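The Chore Report, August

Still Not Doing the Dishes

Every summer I get the same letter from a few of you, and it runs more or less like this: where is my robot? You were promised one. Your parents were promised one, with an apron. You have a phone that can translate Portuguese and a dishwasher that will text you when it's out of rinse aid, and you are still the one taking the plates out of it.

So in August I went to look at how things are coming along. I spent a morning at a robotics workshop called Clirnano, which rents the upper floor of a building in Leltness that used to be a carpet showroom and still smells a little of carpet. Then I went downstairs and across the yard to Grecu, a parts supplier that packs small hardware orders and would very much like something to pack them other than people who want Sundays off.

The short version is that you should keep your dish gloves. The long version is below, and it's more cheerful than that.

What they can do

Kwadwo Asante runs the lab at Clirnano. He has the manner of a man who has been asked about laundry at every wedding he has attended for years, and he got ahead of me.

"Laundry is hard," he said, before I had my coat off. "Go ahead and ask me about it, but it's hard."

I asked him about it. A towel, he explained, is fine. A towel is a rectangle and it has the decency to stay one. Their arm can pick a towel out of a basket, find two corners and fold it, and the result would pass in a motel. A fitted sheet is another matter, and I was glad to hear it, having felt alone with that for most of my adult life. Socks are possible one at a time. Matching them is easy enough for the camera, but getting one sock inside the other has so far produced what Kwadwo called "a knot with opinions."

The arm also wipes counters. I watched it do this. It wiped the same stretch of counter very well, and then it wiped it again, and then it stopped and waited for praise or a software update. It left the crumbs in a tidy line at the back, exactly as my son does.

Then there's the kitchen test, which the lab does on its own time with a secondhand dish rack and a stack of plastic plates. The arm loads the plates. It's slow, and it holds each one like a museum piece, but they go in the slots. Give it a real kitchen, with a colander on top of a wine glass on top of a pan somebody has left "to soak," and it will look the whole business over and decline. I've done the same.

What they're paid to do

Across the yard things are less charming and further along. Grecu has an arm of its own, bought through a dealer called Gostton, and it works a real shift. Its job is to lift bags of fasteners out of a tray and set them in shipping boxes. It does this from six in the morning on, doesn't chat, and last month it had a day of 567 boxes, a number that has been written on the break room whiteboard and circled.

Senan Ó Gríofa, who manages the floor, is proud of that number and also a bit tired of it. What the whiteboard leaves out is that he has a person standing next to the arm for most of the shift. She untangles bags. She turns over the ones that landed label side down. When a box comes in with a bent flap, the arm treats the flap as a wall and the person treats it as a flap.

"It's a very good worker if you do the annoying part for it," Senan said. I wrote that down and thought about several people I've lived with.

To be fair to the arm, the sums aren't bad. The job used to take 5 people on a busy morning and now takes 2 and the machine, with the others moved over to returns. Returns, he told me, will be the last thing on earth to be automated. People send back a hinge in a cereal box. They send back hinges Grecu has never sold. One customer sent back a sandwich, and it's hard to write software for that.

The trouble with stuff

I asked both of them the same thing, which was why a machine that can do 567 boxes can't put away my groceries, and they gave me the same answer in different words. The machine's arm is strong enough and its eye is sharp enough. Where it comes unstuck is the moment of touching. You and I pick up a bag of rice and our fingers know, before we've had any thought about it, that it's going to sag on the left. The arm has to be taught sag. It has to be taught slippery, too, and lidded, and "full of soup."

So most of the work in a place like Clirnano turns out to be extremely humble. I'd been hoping for a robot butler in rehearsal. The people up there spend their days on the kind of thing you'd give a toddler to keep him busy while you made a phone call: pick up the block, put down the block, put this block where that one was. They do it again with the light changed. They do it again with the block turned a little, which used to be enough to ruin an afternoon. 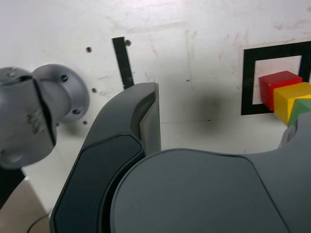 Can I buy a robot this year that will tidy my house?
The ones on sale will vacuum a floor and mow a lawn, and past that you'd mostly be paying to have something new to tidy around.

Kwadwo is patient about the blocks. A cube is an honest object, he says: it has flat sides, it doesn't squash, and if you drop it you've learned something about your grip and nothing about your carpet. Once the arm is dependable with cubes they move it on to mugs, then to mugs with spoons in them, and then to the forbidding territory of plastic wrap. I asked where they'd gotten to with plastic wrap. He said they had bought some.

There is a chart on the wall up there of household jobs in order of difficulty, done in marker by several hands. It goes up to 9. Wiping a table is down near the bottom and making a bed with a person's pajamas still in it is close to the top. The 9 is "clean out fridge," and somebody has added a small skull next to it.

My own forecast, for those who write in wanting one

I think the shop floor gets there well before the kitchen does. A shop floor will change itself to suit the machine. Senan has already had his trays made shallower, his boxes changed to one that doesn't shed its flaps so easily, and a shelf moved that everybody over six feet had been asking him to move for years. He did it for the robot in an afternoon. The tall staff have noticed.

Your kitchen isn't going to do that. Your kitchen has the drawer that needs a hip to close it and the cupboard where the lids live apart from everything they're lids for. A machine would have to come to you on your terms, and your terms, from what I've seen of my readers' kitchens, are a disgrace.

I do expect to see an arm that can clear a plain table of plain things, in a care home or a school cafeteria, where the trays are all alike and lunch is at noon. I'd be pleased to see it, too. The people doing that job now have bad shoulders and could use the help.

As for me, I got home from Leltness at half past six and there was a pan in the sink that had been soaking since breakfast. I looked the whole business over and went to read the mail.

Letters

Several of you wrote about last month's item on window-washing gadgets. Yes, I did tie the string on. The reader who asked whether it works on a skylight should please send me a picture of the skylight, and of the ladder, before doing anything further. Next month: can openers, and why the old one is better.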